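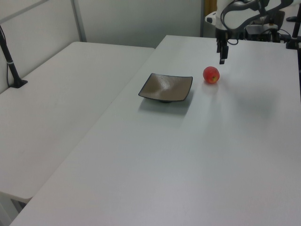

Tableware Handling Study - Progress Report to Treris
Site: Cironthorpe workroom
Date: 4/25/21

Work since December has covered the square shallow dish and the single-fruit placement task. Setup uses the white tables, placed side by side, with the dish near the center of the larger one and a red apple to its right. The dish has a dark rim and corners that curve upward. Its raised edges set the minimum lift height for the fruit.

Completed to date: 600 placements, in 12 sets. Dish angle was changed between sets. Of the 12, 4 will be repeated - the apples in those sets were smaller than the size given in the plan.

Glare from the overhead lights on the matte tabletops remains low and needs no further work.

Supplies: Mastier delivered 40 dishes of the same pattern. Chauke will supply bowls for the next stage.

Spending is within the approved amount. Remaining work is the repeat sets, the bowl sets and the written summary of results. No change to the end date is requested.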